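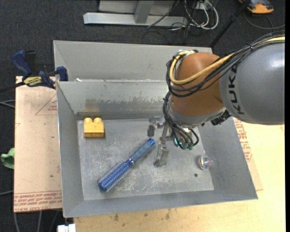

Materials Handling and Storage – Course Texts

Chapter 7
Open Metal Bins: Form, Wear and Mixed Contents

7.1 Scope

An open bin is a container with a floor, four walls and no lid. It is the commonest means of holding small goods between receipt and sorting. This chapter deals with bins made from sheet metal, the marks that use leaves on them, and the way unlike objects come to rest inside them. Stacking bins and closed crates are treated in Chapter 8.

7.2 Wear on the inner surfaces

Wear is greatest where goods are put down, dragged or picked up. On the floor of a bin it shows as scratches and whitish abrasions, often densest towards the middle. On the walls it tends to form a band a short way above the floor, at the height where goods and tools rub. Such marks alter the look of the surface long before they alter its strength. A bin should be withdrawn when an edge has lifted, a seam has opened or the floor no longer lies flat.

The Kerier depot kept a register of 300 bins up to December 2017. Of these, 42 were withdrawn, most of them for damaged rims. Scratching of the floor was recorded but was not treated as a fault.

7.3 Mixed contents

A bin holding one kind of article can be described by a count. A bin holding several kinds cannot, and the shape of each article must be considered. Two simple cases are used throughout the chapter.

(a) The toy building block. It has flat faces and rests firmly on any of them. The studs on its top give a known direction.

(b) The round hairbrush. The handle is smooth and the head is a cylinder set with bristles. It may lie at any angle to the walls, and the bristles hold the head slightly clear of the floor.

Articles near a corner are harder to reach than those in the open part of the floor – two walls limit the approach instead of one. The Clelov rule, given in Section 7.5, expresses this as a clearance.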